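Equipment budgeting for robotic handling

Equipment budgeting for robotic handling is the planning of what a robot work cell will cost to buy, fit out and keep running. It covers the arm and gripper, and also the table, lighting, cabling, spare parts and test goods. The arm is usually the item quoted first – the smaller lines tend to be added later and are often set too low.

At Vemora, a packing firm in Istville, a plan drawn up by Janelle Macaraeg put the arm and the gripper under separate headings so that either could be replaced alone. The plan was approved in February.

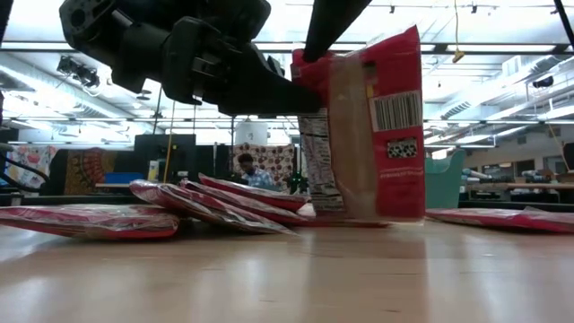

Test goods and consumables

Trials of gripping and standing use real packages, such as red cartons with a barcode label and flat packs in plastic wrap. Gripper fingers can crumple the outer material, and shiny wrapping reflects overhead lights, so budgets normally allow for replacement stock and for changes to the lighting. The Vemora plan set aside 564 packages for the first round of trials, with up to 10 sets of gripper fingers.

Leasing

Smaller sites may lease. Tipene Waaka's guide for Stuta, a leasing co-operative, advises buyers to price servicing over the whole term and to ask who pays for transport at the end of it.

See also: Gripper; Work cell; Whole-life cost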